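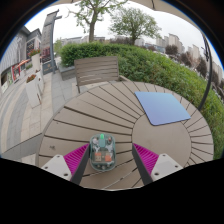

What is the best way to care for an outdoor slatted table during the summer?

Brush out the gaps first, then wipe the planks along their length with a soft cloth and mild soap, and keep small things on a pad or a tray so that they do not fall through.

Clesta publishes free guide to outdoor tables for the summer months

GETHIN — Clesta, the maker and repairer of garden furniture, has published a free guide for people who eat, work and play at a table outdoors. The guide is called "The Table Outside" and it can be collected from the Clesta shop in Gethin from July. It has 9 short chapters and is written for households, small cafes and guest houses.

The guide was prepared after Clesta collected 1512 questions which customers had sent to its repair desk. Many of these questions were on the same subject: the round table with a slatted top. This type of table is popular in small gardens because several people can sit close together and no one must sit at a corner. It also lets the rain pass through. But the same gaps which let the water go down also collect crumbs, pollen and sand, and they are not kind to small objects.

"People write to us when a key or an earring has gone between the planks," said Cadi Eynon, who leads the repair desk at Clesta. "They ask if we can close the gaps. We do not recommend it. The gaps have their work to do, and a closed top will hold the water. It is easier to put something flat on one part of the table and to keep the small things there."

On a round top where the planks spread out from a center panel, the planks are shaped like wedges, and each one must be cleaned in its own direction. The guide advises to begin at the center panel and to brush toward the rim. A brush with long, soft bristles is enough for most tables. A metal brush should not be used on any finish.

One chapter is given to flat pads. A plain rectangular pad with rounded corners, for example in blue, makes a level place for a notebook, a drink or a small clear container. A pad can lie across the slats and a part of the center panel without trouble. Clesta advises to lift it in the evening, so that the surface under it can dry and the color of the table stays even.

Small scuff marks are the subject of another chapter. A dark mark near the rim is a common thing on a table in taupe or another light shade, and in many cases it is only on the surface. The reader is asked to try first with warm water and a cloth, then with mild soap, and to wait until the plank is dry before deciding if more is needed. Sandpaper comes last, and only for bare wood.

The other chapters treat moving a table, uneven ground, loose planks, covers, winter storage and the choice of chairs. There is also a page where the owner can write down the date of each cleaning.

Clesta has printed 3304 copies of the guide. Part of these will go to the Zumberg garden center, where visitors can take one at the information counter. Cafes and guest houses that need more than one copy are asked to contact the repair desk in advance.

"I wanted a text that can be read while the coffee is still hot," said Cadi Eynon. "Most of the work on a table takes a few minutes, if it is done often. When it is left for the whole season it becomes a long afternoon."

The repair desk will also answer questions in person during July, from 9 in the morning until noon. Visitors may bring a loose plank or a photograph of the damage. Whole tables can be accepted only by appointment.

About Clesta

Clesta makes and repairs tables, benches and chairs for outdoor use. Its workshop and shop are in Gethin. Spare planks and fittings are sold under the name Groltis.

Press contact: Cadi Eynon, repair desk, Clesta, Gethin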